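Why Is Wood Stripy?

Look closely at a wooden table and you may see lines, swirls or a knot shaped like a grumpy eye. Those lines are called grain.

A tree grows a new layer under its bark each year. Spring wood grows fast and is often pale. Summer wood grows slowly and is usually darker. Cut across the trunk and you get rings. Saw along it and you get stripes.

Knots are where branches used to be. The tree just grew around them – trees are too busy to tidy up.
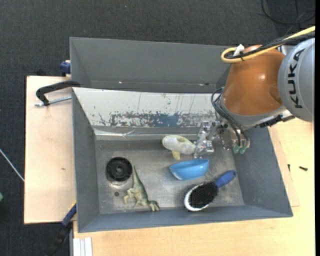

A light wooden tabletop under a gray bin.

Got a wooden spoon? Go find its stripes.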